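Open day at the Ziltmont workshop: is a tidy desk worth $90?

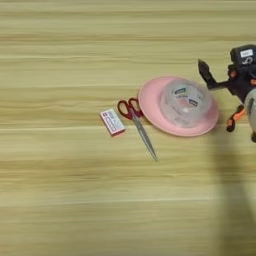 I have been to enough open days to know when I am being sold a drawer. Ziltmont, which makes desk and craft storage on the second floor of the old Oyewole building, let the public in on 5/23/26, and the flyer promised "a calmer table in 30 minutes." My table at home has resisted calm for years. I went anyway.

The tour starts in the showroom and takes you past the cutting room, where you look through a window and are told things. I was told the company sorted through 1,472 household items before settling on its tray sizes. I asked whose households. The guide said that was a good question and moved on to the glue.

The part people came for was the sorting session, run by Amber Whiteley. Her method is called Markum, for reasons she didn't go into. You take the small stuff that lives on a table and decide what gets a place of its own, what shares, and what leaves. Scissors get a place. A little printed box gets opened, and if you can't say what is in it without looking, you have to defend it. A pink plate, she said, is only a plate while somebody is eating off it. The rest of the time it is a tray, and you may as well admit it.

I'll give her that one. I have a saucer at home that hasn't seen food since last November, and it holds pins better than anything I ever paid for.

But that is also my trouble with the whole business. If a plate does the job, why am I standing in a showroom looking at the Elus set for $90? Elus is three shallow trays and a lid. I asked what the lid was for and heard "dust." The trays slide nicely, and the corners are rounded so you can get a paper clip out without a fingernail. They also take up a lot of table. Put all three down and you have used the space you came to save.

Whiteley was better when she left the products alone. She told a woman near me to keep scissors closed and lying flat, handles toward the hand that uses them, and to stop standing them up in a mug. I tried it when I got home and I do reach for them faster. That advice was free.

Parking was bad and the coffee ran out early. Visitor stickers were numbered, mine was 754, and I doubt very much that 753 people got there ahead of me. Admission costs nothing, but you leave through the shop. I bought a pack of labels and have not used them yet.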